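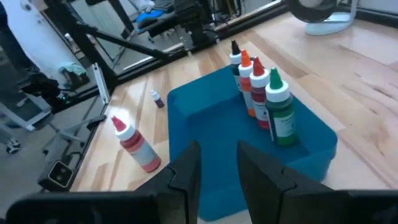 Robots still learning to put the sauce away

Anyone hoping to hand the washing-up to a machine by Christmas may want to keep the rubber gloves handy. At Kimaro, the automation workshop in Cullby, the household of the future is currently working on bottles: picking them up, standing them in a plastic bin and, on request, taking them out again.

The project is called Plitska, and its ambitions are modest by the standards of the brochures. It aims to get a two-armed robot to tidy a table the way a café worker does at the end of a shift, without being told where each thing is. Squeeze bottles were chosen as the opening chore. They have pointy tops, they tip over, and they come in colours that even a tired programmer can tell apart.

"A four-year-old would be done and asking for a biscuit," said Nassoro Were, who runs the project. "But the four-year-old has had a lot of practice at having hands."

A bottle standing on its own is a fair first test, he said. One lying on its side is harder, as the gripper has to work out which end is up, and then remember it all the way to the bin. A bottle tucked in behind something else is the sort of problem that sends people off to make tea. 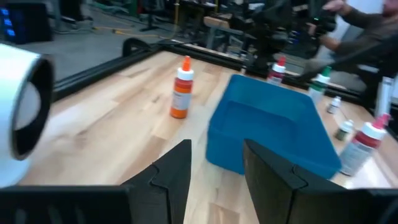
Each tidy-up counts as one attempt, and the team wants 3000 of them on the books before it moves on to anything with a lid that comes off. The bottles get shuffled between attempts so the robot can't simply learn the one arrangement and coast. That job falls to a human, a detail the sales side of the industry tends to skip over.

Whether any of this is ready for a real kitchen depends on whom you ask. Wafula Rugemalira, who owns the Skuvenach lunch bar up the road and came by in September for a look, has 5 tables and a strong interest in not wiping them.

He was polite about it. "It's very careful," he said. "I've had staff who weren't. But I'd have 20 people at the counter by the time it had sorted out the condiments."

Mr Were doesn't argue the point. He reckons a slow machine could still earn its keep after closing, when there is no queue and the tables can wait — provided the crumbs, the sticky patches and the forgotten umbrellas are somebody else's department. Spills are not on this year's list. Neither are stairs, cats or fitted sheets.

The workshop's next chore will be stacking plastic cups, with cutlery to follow if the cups behave. Mr Rugemalira has offered to lend the forks. He would like them back.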